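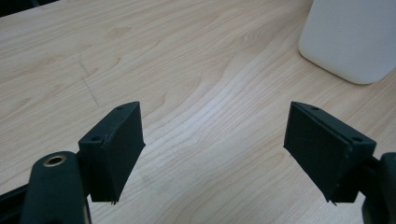
Both fingers open over the bench, as seen from the gripper's own camera. Note the frayed covering at the bottom corners of the pads.

Re-covering and re-aligning the fingers on a hand-held gripper

Posted November 8, 2021 in Workshop Notes

These notes cover the finger end of the hand-held gripper built to the Monden plans: removing a worn pad covering, fitting a new one, setting the two fingers level with each other and checking the result through the camera. They assume the handle, trigger and camera mount are already assembled. If they are not, do those first, as the camera view is used for the alignment in the last section.

The pads on our first unit were covered in May and used on most build evenings until now. The covering still grips, but it has started to fray at the lower corners and at the front corner of each inner face. Loose fibres do no great harm when picking up a mug. They do matter for thin items such as cable ties and washers, where a few strands between pad and object are enough to let it turn.

Parts and tools

Replacement covering, two pieces, cut to the Clikero template
Contact adhesive (we use the Sterus tube, any flexible type will do)
Isopropyl alcohol and a lint-free cloth
Plastic scraper
Sharp knife with a new blade
Hex keys for the link arm pivots
Steel rule
A flat block of scrap wood with square sides, 30 mm thick
Two small clamps

Allow an evening for the work and leave the adhesive overnight.

Removing the old covering

1. Disconnect the trigger spring so the fingers move freely.

2. Mark the back of each finger block L or R with a paint pen. The blocks are mirror images and will not swap.

3. Undo the two screws in the recessed holes on the top face of the block and lift it away from the link arm. Keep the screws with their own block. The one nearer the front is longer.

4. Find the seam along the top face where the covering meets the solid body. Start the scraper there and work downwards. Do not start at the bottom corner: the covering is weakest at that point and will tear into strips.

5. Clean the bare face with alcohol. Any ridge of old adhesive you can feel with a fingernail will show up later as a high spot.

Fitting the new covering

Print the Clikero template at full size and measure the long edge before cutting anything. It should be 70 mm. Most home printers scale the page by default, and a piece that is two millimetres short cannot be stretched to fit.

1. Cut in one pass per side. Repeated light strokes leave the kind of edge that frays first.

2. Round the two lower corners to a radius of about 3 mm. The original template has them square. This is the only change we have made to it.

3. Spread a thin coat of adhesive on the block and on the back of the covering. Stop short of the edges by a millimetre or so.

4. Wait 8 minutes, or whatever the tube says if you are using another make.

5. Line up the top edge against the seam first, then lay the rest down towards the bottom. The piece cannot be moved once it has touched.

6. Clamp between flat scraps. Use light pressure only – a firm clamp squeezes adhesive out past the edge, where it sets hard and picks up dirt.

Trim any overhang the next day, with the block held against the bench and the knife moving away from the seam.

Refitting and levelling

Put each block back on its link arm with the screws just short of tight. Check the brass bush at the pivot before going further. It should turn with the arm and show no play when the finger is rocked from side to side. If it rocks, replace the bush now. No amount of adjustment at the block will cure a loose pivot.

Reconnect the spring. Close the fingers on the 30 mm block and look along the pads from the side. Both should lie flat against the wood for their full length. A gap at the tip means the block needs to rotate inwards; a gap at the heel means the opposite. Adjust one side at a time, tighten the front screw, check again, then tighten the rear.

Finally, close the fingers with nothing between them. The upper edges should meet without a step. Up to half a millimetre is acceptable for general use.

Checking through the camera

Hold the gripper over a plain, pale surface and open the fingers fully. The two blocks should appear as near mirror images, entering from the lower corners at the same height, with the far tips level. Table grain is no use as a reference because it is rarely parallel to anything, so lay the steel rule across between the tips instead.

If one tip sits higher than the other, find out whether the finger or the camera is at fault. Turn the camera mount slightly. If both tips shift together and the difference closes, the mount was twisted. If the pads no longer meet squarely when closed, go back to the previous section.

Dark pads against a pale bench are easy to see by eye, but the exposure can hide detail on the inner faces. We set it manually until the seam on the top face is clearly visible. Strong overhead light also leaves a soft bright patch on a smooth tabletop, and moving the lamp to one side helps.

Service interval

The Tuhumury logging script records each full closing of the trigger. Ours stood at 47 thousand when the covering came off. We will inspect the second unit at half that and see whether the rounded corners have made a difference.

Files

The modified template is in the shared folder under fingers, revision C. Revision B has the seam allowance on the wrong side and should be deleted if you have a copy.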